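Bravberg Residents' Forum
Board: Shared Rooms and Equipment
Topic: Marker pens in the Plikska Room, proposed change to supply

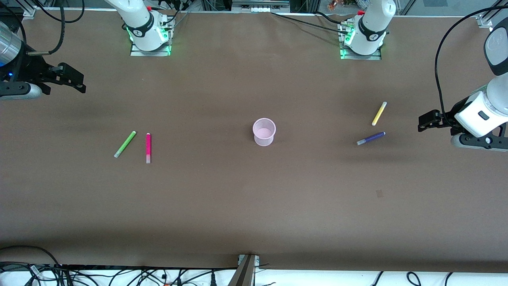

Post 1
Posted by: RSirko_Rooms

Members are advised that the present arrangement for marker pens in the Plikska Room is under review. Pens are at present bought singly when a group reports a shortage. From November it is proposed to buy one box of 72 each term, to be held in the office and issued on request. Each group would receive four pens and a cup to stand them in. Comments are invited in this thread.

Rostyslav Sirko
Room Bookings

Post 2
Posted by: grorkness_reading

The Grorkness reading group supports the proposal in general. We would ask that black be included in every issue. Bright colours are pleasant for posters, but yellow cannot be read on the whiteboard from the second row, and several of our members have raised the matter before.

Post 3
Posted by: M_Tkachenko

I must disagree with the proposal as drafted. The Tkachenko bequest was intended for books and chairs, and the minutes say so. If pens are to be charged to it, the wording should be put to a vote. I would also point out that 14 groups use the room, and that several of them never write anything down.

Post 4
Posted by: RSirko_Rooms

In reply to M_Tkachenko: the cost would be met from hire fees and the bequest would not be touched. The notice should have stated this and will be corrected.

Post 5
Posted by: lowerhall_art

Could the office confirm whether the pens will be washable? Our younger members attend at 2 pm and the tables have suffered in the past. We should prefer washable pens even if the colours are weaker.

Post 6
Posted by: grorkness_reading

With respect to the previous post, washable pens do not wipe cleanly from the board. Two kinds would have to be kept, in separate boxes and clearly labelled.

Post 7
Posted by: M_Tkachenko

I withdraw my objection as to cost. I maintain it as to quantity.

Post 8
Posted by: RSirko_Rooms

Both kinds will be priced, and black will be added to the order. Groups not wishing to receive pens should inform the office in writing before the end of term.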